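Niltent handling project
Progress report for the period to the end of June
Prepared by Meriem El Fassi for Agathe Besson, Trandgate

1. Where we are

The period was meant to cover three things: finishing the hand-held grippers, collecting demonstrations of the first two fabric tasks, and a first round of trials on the arm. The grippers are finished and the demonstrations for the first task are complete. The second task is part done. The trials on the arm started two weeks later than planned, and the results below are for the first task only.

Spending is within the budget agreed in the spring. We are not asking for any change to the total.

2. Demonstrations

We planned 400 demonstrations of task one, which is picking up a single piece of fabric by its edge and laying it on the neighbouring table. All 400 were recorded. Wichai Jaidee and Didier Sabatier did most of them, with Timothée Leclerc filling in when the other two were needed on the arm.

After checking, 84 were set aside. The usual cause was that the operator closed the jaws, missed the cloth, and went in again without stopping the recording. We had left this open in the first instructions and should not have done. The instructions now say to stop, put the fabric back and start a fresh recording. Didier has rewritten the sheet and it is pinned up at both stations.

Some of the recordings set aside may still be of use. A second attempt shows what to do after a miss, and the arm misses often enough for that to matter. Timothée is sorting them, but we have not counted on them for the figures in this report.

We compared demonstrating with the hand-held gripper against driving the arm by remote control. Remote control is slower, and operators tire sooner. They also tend to press too hard on the table, as they cannot feel it. We will keep remote control for short corrections on the arm itself and do everything else by hand.

3. Equipment

The hand-held grippers are now all to the same drawing. The early pads wore at the lower edge and were replaced once during the period. The linkages have given no trouble. Tessier supplied the last batch of pads late, which accounts for one of the two weeks lost. The other week went on matching the opening of the hand-held jaws to the opening of the jaws on the arm — a small difference, but enough to make the arm close short of the cloth.

4. Trials on the arm

The arm was run on task one with plain woven cotton and picked up the fabric in 81 per cent of attempts. The target for this stage was set lower than that, so we are content with it. Most failures came when the cloth was lying completely flat and there was no fold or raised edge for the jaws to close on. Operators deal with this by nudging the cloth until it lifts, and the arm has begun to do the same, though not reliably.

Laying the fabric down again is weaker. The arm lets go cleanly but tends to leave one corner turned under. We have not put a figure on this yet and will do so in the next report.

5. Open fabrics

Task two repeats the work with mesh and net. Ilturel asked for this early on, as much of what they handle is open weave, and it is proving harder than cotton. The mesh springs back when it is pushed, and a fold made by one operator does not hold its shape for the next. It is also harder to tell from the camera where the top layer ends, particularly on a pale table.

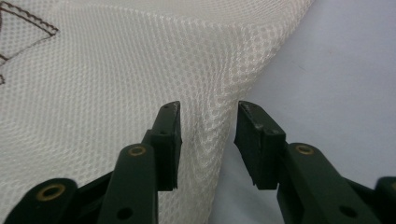
Wichai has found that coming in across a fold with the jaws well open, and closing slowly, gives the most even results. We have asked the other operators to work in the same way for now, so that the arm is not learning three methods at once. Once it can do one of them we will allow more variety.

We are also trying pieces with stitching on them. The stitched parts are stiffer and bend differently from the rest, and we want both in the recordings. Whether the seam helps or gets in the way is not clear to us yet.

6. Next period

Finish the task two demonstrations. We expect this to take 14 working days with two operators.

Run the arm on mesh, first with the fabric already folded and then flat.

Measure how well the fabric is laid down, for both tasks.

Try a darker table covering at one station.

7. Decision needed

We would like Trandgate's agreement to move the Ilturel site visit back until the arm has been run on mesh. Ilturel have said they do not mind. If Agathe can confirm by Tuesday, Didier will rebook the travel.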